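Effect of Sugar Type and Acid Level on the Texture of Frozen Fruit Bars

Project report, Food Science Practical II
Barbara Górecki and Otakar Procházka
Submitted in November

1. Introduction

Frozen fruit bars made from plain juice set hard and lose flavor quickly when eaten, as the syrup drains out of the ice and leaves a pale core. Commercial bars avoid this with added solids, usually sugars and a gum. The purpose of this project was to find out how far texture can be improved in a home freezer by changing the sugar and the amount of lemon juice, with no gum added.

Sour cherry was chosen as the base fruit. It is acidic, has a strong color, and was available frozen and pitted from the Slanina market at the same grade for the whole project.

2. Materials

Each batch used 700 g of thawed cherries, blended and passed through a fine sieve. Three sweeteners were compared: white sugar, glucose syrup, and a half-and-half mix of the two by dry weight. Lemon juice was added at a low level (one teaspoon per batch) or a high level (four teaspoons). Molds were 65 ml silicone, all from one set.

3. Method

The puree was warmed with the sweetener until the sugar dissolved, cooled in a water bath, and mixed with the lemon juice. Molds were filled to the line and frozen overnight in the chest freezer in the Carkorley teaching kitchen. Bars were removed at 9 a.m. and tested in random order.

Hardness was measured with a flat probe pushed into the bar at constant speed, and the peak force was recorded. Drip loss was measured by hanging each bar over a weighed dish for 300 seconds at room temperature. Six tasters scored iciness, sweetness, and fruit flavor on a nine-point scale.

The first two batches were discarded. The freezer lid had been left ajar and the bars had not set through.

4. Results

White sugar bars were the hardest at both acid levels. Glucose syrup bars were the softest, and two broke at the stick during unmolding. The mixed bars fell between the two and unmolded cleanly every time.

Drip loss followed the same order in reverse. Glucose syrup bars lost the most liquid and the white sugar bars the least. Acid level had no clear effect on either measurement. 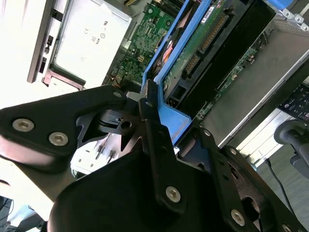
Tasters did respond to the acid level. High-acid bars were scored as more fruity and less sweet in all three groups. Iciness scores were lowest for the mixed sweetener, although two tasters could not separate it from the glucose syrup.

The probe log contained 3,736 force readings. Readings taken before the probe touched the bar were removed before the peaks were found.

5. Discussion

Glucose syrup lowers the freezing point less than its weight suggests if the syrup is a low-conversion type. The label on ours did not state the grade. Given how soft the bars were, it was probably a high-conversion syrup, and the result should not be applied to other syrups without a check.

Sieving removed most of the skin. A trial with the skins left in would be useful, as the extra fiber may hold some of the liquid that was lost as drip.

6. Recommended formula

Cherries, 700 g. White sugar and glucose syrup in equal dry weights. Lemon juice, four teaspoons. Freeze overnight and hold the mold under cool water briefly before pulling the stick.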